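Tidying robot that mistook a spider plant for clutter is sent back for a software fix

3 min read

April 17, 2020

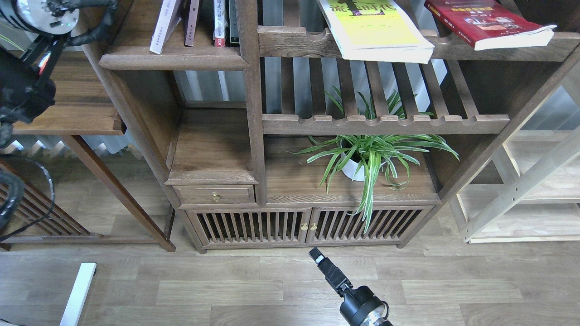
Zinon has paused trials of its two-armed household robot after the machine took a firm hold of a spider plant, decided it was a duster, and spent nine minutes trying to put it away.

The plant survived, minus several leaves. The left arm came off worse. According to a fault report the company sent to its trial partners, a wrist joint overheated while the robot pulled at a leaf that was still attached to a pot, which was in turn wedged against the back of a shelf. The arm then did what it is supposed to do when it gets too hot, and stopped. Unfortunately it stopped with the gripper closed.

The robot, known as Noker, is being taught to put books back on shelves, open cupboards and shut them again afterwards, a skill many of its future customers have yet to master. It had managed 340 runs at the test flat in Aranda without anything worse than a dropped paperback. The task on the day of the fault was a simple one: reach down to a low cupboard, find the knob, open the door.

Between the gripper and the knob, however, hung a leaf. Noker's software sorts whatever it meets into things to be moved, things to be opened and things to be left alone. Plants are on the third list. Long, thin, stripy objects draped over a door are, it emerged, on the first, filed with cloths, ribbons and charging cables.

"It saw the pot and it knew that was a plant," said Vega Cantero, who runs the trials. "It saw the leaf and thought that was something else, left there by somebody untidy. It never put the two together. I have a nephew who is the same with socks and feet."

Cantero was in the next room at the time and noticed nothing until the robot announced, in its usual pleasant voice, that tidying was nearly complete. It repeated this four times.

She pressed the stop button, which cut power to the motors as intended. It also left the gripper clamped shut, and the company takes this part of the affair rather more seriously. The gripper holds its position when the power goes so that it does not drop a glass or a vase on somebody's foot. There is a manual release on the wrist, but it sits on the underside, and with the arm stuck low against the furniture she could not get a hand to it. In the end the leaf was cut with kitchen scissors.

"With a leaf, that's funny," Cantero said. "With a sleeve, or a cat's tail, I wouldn't be telling you the story in the same way."

The gripper is limited to a force the company describes as uncomfortable, and no one has been hurt in the trials. All the same, the report lists the release as the main fault and the muddle over the plant as the second. A new release lever, which can be reached from either side, is being made by Natero, the workshop that supplies the wrist parts. The first 200 are due before the end of the month. The arm will also give up sooner – if something has not moved after a few seconds of pulling, Noker is to let go, back off and ask for help.

The software fix is less straightforward. Engineers tried telling the robot that anything green should be left alone, and it promptly refused to shelve a green book. A second version, which checks whether a thin object is joined to something else before tugging it, works better but is slow. On its first outing the robot studied a curtain cord for so long that the person supervising went off and made lunch.

Trials will start again once the new levers are fitted and the cupboard task has been repeated without a fault. Zinon says the furniture will stay as it is, and that the plant will not be moved out of the way, on the grounds that people do keep plants on shelves and are unlikely to stop for the sake of a robot.

Cantero has asked for one change of her own. Noker will no longer say that tidying is nearly complete unless it is.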